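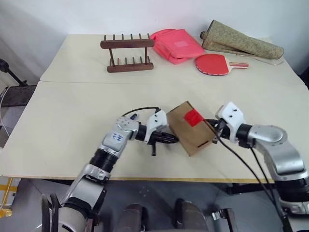 About Drillia

Drillia packs and ships small household and hobby goods for independent sellers. We take in their stock, shelve it, box each order and hand it to the carrier. Américo Neves started the business in a rented unit with two tables and a tape dispenser, and he still runs the packing floor.

We now work from 3229 Jacobs Road, in 2584 square feet on one level. Receiving is at the back, shelving runs down the middle and the packing tables are along the white wall.

Most of what we handle is light: fabric bags, table tennis paddles, roll-up mats, racks and stands for the kitchen or desk. Our largest accounts are Condard and Jemetti. We also pack for sellers who send out fewer than 100 orders a month – there is no minimum.

Orders go out in plain brown corrugated boxes unless the seller supplies their own. We keep 600 of the small size on hand. Wooden items are wrapped before boxing, and mats ship rolled, never folded.

Orders received by noon leave the same day. Returns are opened, checked and put back on the shelf within two working days, and the seller gets a note if anything is damaged.

Visits are by appointment. Please use the side entrance – the front door is for carriers only.

Page updated 9/16/24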